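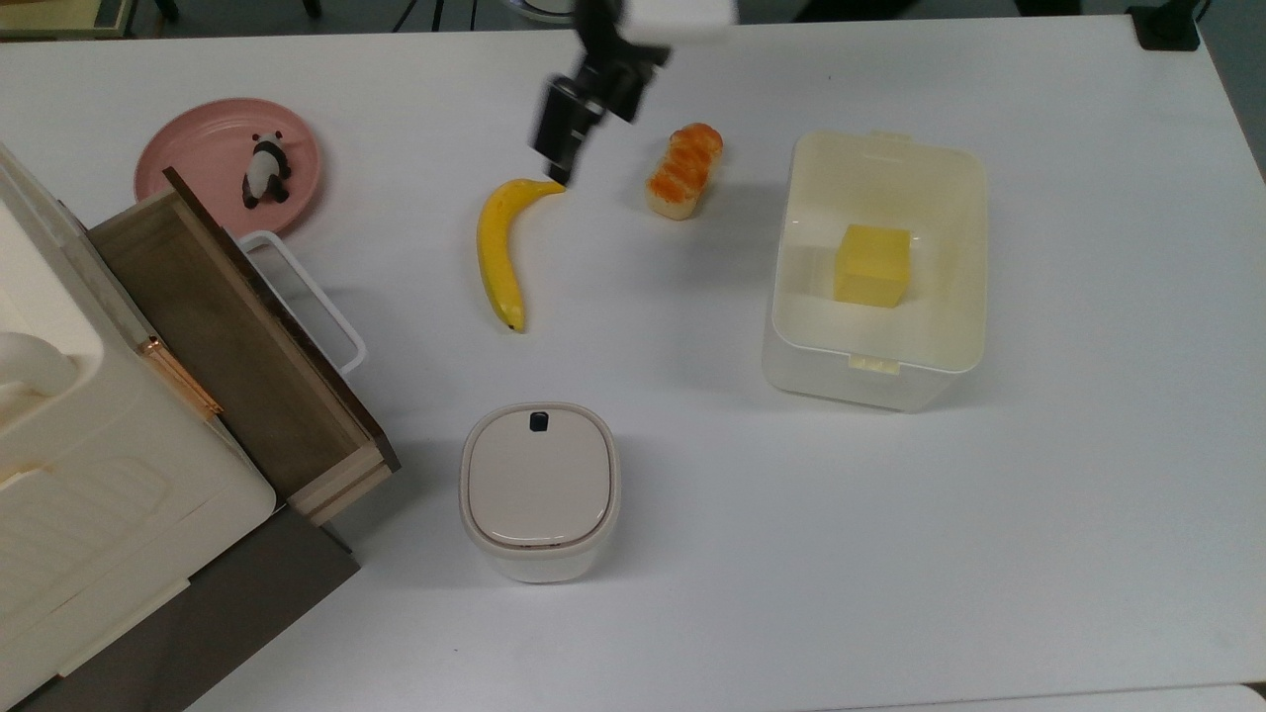 Chapter 3
Keeping Fruit After Harvest

Fruit goes on breathing after it is picked. It takes in oxygen, uses up its sugars and gives off heat. Growers in the Mircombe valley pick bananas green for this reason – a ripe bunch would not last the trip to market. Section 2 covers ethylene, the gas that starts ripening. The storage records from the Tallen packing house, used in Exercise 4, begin in March and cover 251 crates.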